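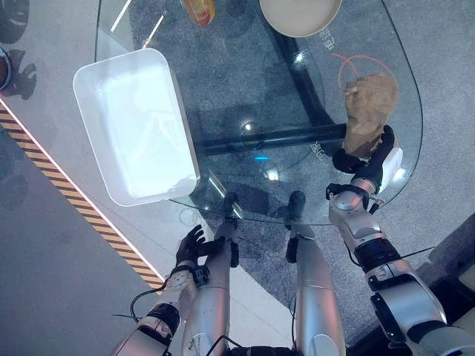 Wojciech Lis spent most of May answering emails from people who wanted to know why their Besura wallets had stopped showing token balances. The tokens were still there. The wallet had dropped support for an older address format, and small projects like his had to move their holders over.

"We had 1154 addresses to contact and no mailing list," says Lis, who runs Stikitz, a loyalty token used by independent shops. "People sign up with a wallet and that's all we get." 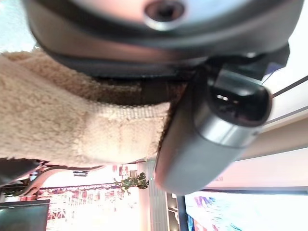
He posted notices on the project's forum and put a banner on the claim page. Within six weeks, over half the holders had moved. Another 42 wrote in with problems, mostly lost recovery phrases.

"I can't fix a lost phrase," he says. "I tell them that in the first line of the reply -- they get annoyed, and I understand it."

Stikitz now runs on Parsa, a cheaper network with 3 outside validators checking its bridge. Lis would like more, but says the fees don't cover them yet.

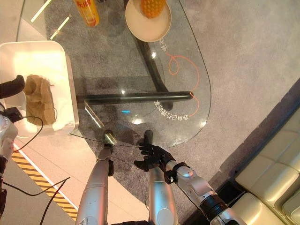
Do holders have to pay to move their tokens?
Stikitz covers the network fee for the first transfer. Anything after that is paid by the holder.

Lis turned down an offer from the exchange Todance to list the token. The listing would have brought in traders, he says, and the shops didn't ask for that.

"A bakery wants someone to come back for a tenth coffee. It doesn't want to watch a chart."

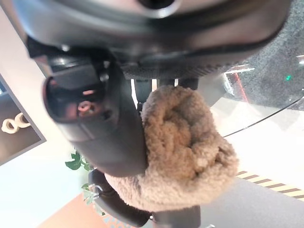
What comes next

The old claim page stays open until the last shop has switched its terminal. Lis is also testing paper backup cards that shops can hand out at the register -- he expects to print the first batch himself.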